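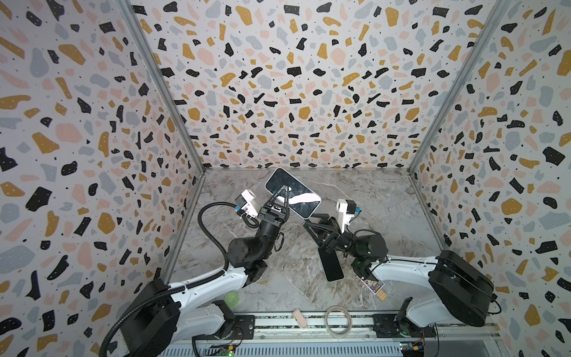
Department of Environmental Studies, Oyelaran College

Jondard Dam

The Jondard Dam is a low concrete dam on the Selon River, built to supply water power to a grain mill and later used to hold back a small pond. It is best known for a long public dispute over whether it should be removed, repaired, or fitted with a fish passage. The dam no longer produces power. It stands 17 feet high at the center and is owned by Flostolis Land and Water, a private holding company.

Description

The dam is a straight gravity structure with an open spillway. A gate on the east side once fed the mill race, which has been filled in for most of its length. Upstream, the river backs up into Jondard Pond, a shallow body of water covering 37 acres. Sediment has collected behind the dam for decades, and parts of the pond can be crossed on foot in dry summers. Downstream the Selon runs over gravel and broken ledge before it passes under the county road.

The state rates the dam as a significant hazard, meaning that a failure would be expected to damage property but not to cause loss of life.

History

A timber crib dam was built at the site by the Jondard family, who ran the mill for three generations. It was replaced with concrete after a winter flood carried off the middle section. The mill closed when the railroad spur was abandoned, and the building was later pulled down. Ownership of the dam passed through two lumber firms before Flostolis acquired it as part of a larger purchase of woodland.

After an inspection found seepage along the west abutment, the company was ordered either to repair the structure or to file a plan for taking it out. It chose removal, citing the cost of repairs.
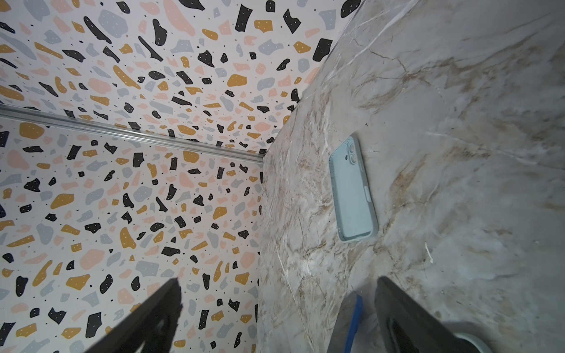 Two black gripper fingers and terrazzo-pattern wall panels.

Removal proposal

The first removal plan called for the pond to be lowered in stages over a single winter, with the concrete broken up in February, when river levels are usually low. The sediment was to be left in place and seeded with native grasses.

Objections came from two directions. Pond-side property owners argued that they would lose both their frontage and the value of their docks, and that shallow wells near the shore might fail. A separate group of residents supported removal in principle but objected to the timing. They pointed to a bed of freshwater mussels on the gravel below the spillway, which they said would be buried if sediment moved downstream. The plan as filed made no mention of mussels.

Lâm Nông, a retired biology teacher, had kept notes on the bed for several years and submitted them to the state during the comment period. The notes included maps drawn by hand and recorded live animals of 4 species. The agency reviewing the permit had relied on an older survey that covered only the pond. 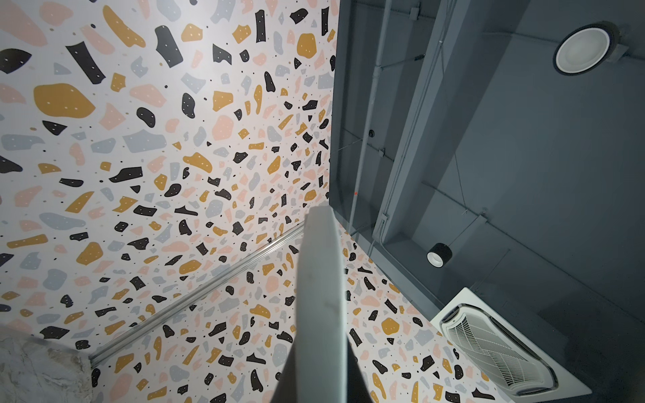
Metal rail beside a patterned wall.

Hearings and permit

The permit was issued before the comment period had been fully answered, which drew criticism from both sides. Costel Delić, who represented the pond district on the county board, said the agency had treated public comment as a formality and asked that the permit be withdrawn. The agency replied that its rules allowed conditions to be added later.

On August 9, 2018, the permit was suspended pending a new survey of the river below the dam. Flostolis did not contest the suspension but asked for an extension of the repair order, and this was granted. Contractors who had already brought equipment to the east bank were told to take it away.

Mussel survey
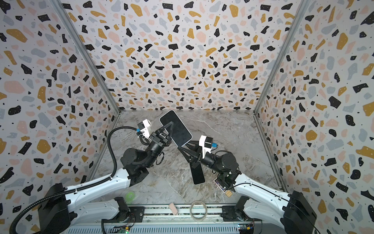 The new survey covered the reach from the spillway to the county road bridge and recorded more than 1000 live mussels. Crews worked upstream in lanes marked with weighted line, using glass-bottomed buckets. Each animal was photographed with a phone before being returned to the bottom. The survey guide asks for two views. For the side view the phone is held upright at an angle, like the black smartphone in the gripper of the left arm; for the overhead view it is held level above the shell. Photographs without a scale bar were left out of the final count.

The survey report recommended that mussels in the first stretch below the spillway be moved upstream of the pond before any drawdown. It also recommended that some of the sediment be dredged and trucked out.

Current status

A revised plan includes the mussel relocation but limits dredging to the old channel. Property owners have asked for well testing before and after the drawdown, and the company has agreed to test wells within a set distance of the shore. The question of who will own the exposed pond bed has not been settled. Older deeds describe the boundary as the water's edge, while later ones refer to iron pins.

The pond remains at its usual level. Boating is allowed, but the spillway and the east gate are closed to the public.

See also

Selon River
Dam removal
Freshwater mussel relocation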